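Unit 4 handout: Reading buyer reviews of used electronics

Course pack, Bivton Adult Learning, consumer skills 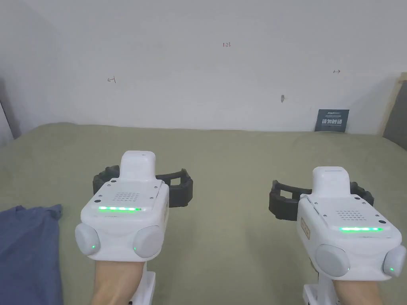 Last week we looked at seller descriptions. This unit deals with what buyers write afterward, and how much weight to give it when you are choosing a secondhand item.

Terms

Product review: about the model in general. It stays on the page whoever is selling.
Seller feedback: about one transaction, including shipping, packing and whether the item matched the listing.

Many marketplaces show both on the same page. Check which one you are reading before you go by the stars.

Worked case

The Hivenar portable disc player has 2969 ratings on the Berkholm marketplace. Of these, 900 have written text. The rest are stars only and tell you nothing about how long the player was used.

Sort the written reviews into two groups:

Early reviews, written within days of delivery. Good for packing, missing cables and first setup.
Long-use reviews, from owners who mention months or hours of use. Good for battery, hinge and disc tray faults.

A reviewer who reports 1000 hours of play is more useful on wear than a page of "arrived fast, great item."

Condition labels

"Refurbished," "open box" and "used" are defined by each site. Yu uses "refurbished" only for items tested by its own shop. Berkholm lets the seller decide. Read the site's definition and save a copy with your receipt.

For next class

Pick one used item under $900. Bring 2 long-use reviews and the return terms from the listing. Printed copies or screenshots are both fine.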